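I fold clothes for a living now, which is an odd thing to write after six years on the packing line at Jugah. When Jugah put in the new sorters, the evening shift went from 80 people to 37. I was offered a transfer to Paltholm or a place on the Skolum project, and Skolum was closer to home.

The work is simple to describe. I go to a room, pick up a hand gripper in each hand, and do housework with them. Shirts, trousers, towels, bedding. The grippers record what I do, and the recordings go to the people training the folding robots for the laundry side of the business. Fitriani Purba runs our group and sends out the task list at 7 in the morning. A normal list has 47 folds on it. I usually finish by mid-afternoon.

Trousers took me the longest to learn. With fingers you pinch a waistband without thinking about it. With a gripper you have to come in flat, close, lift, and wait a second before you move, or the cloth slides out. Black ones are the worst for me — I lose track of where one leg ends and the other starts.
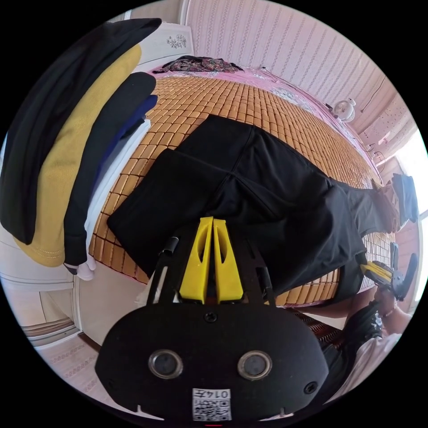

Melur Sitompul

The old line was loud and we talked over it all night. The folding work is quiet. Some days the only person I speak to is Syahrul, who checks the files and calls if one has to be done again. I miss the line more than I expected, mostly the breaks.

My back is better, though. At Jugah I was lifting crates until the end of the shift, and now the heaviest thing I handle is a wet blanket. My wrists are a different matter. Several of us asked for a longer break after lunch and we got it in October, along with lighter grips for anyone who wanted them.

People from the old shift ask me if I'm teaching a machine to take the next job. Probably, yes. Ayanda went to the laundry where the first two robots are running, and she says there are still people at every table. They load the machines, pull out the pieces that come through badly, and fold the fitted sheets by hand. She is paid a little more than before. Two others there were moved to deliveries and didn't want to be.

My contract runs until spring. Fitriani has asked if I'd like to train new folders after that, and I've said I would if the hours are fixed. I'm waiting to hear. Tomorrow's list is mostly sweaters.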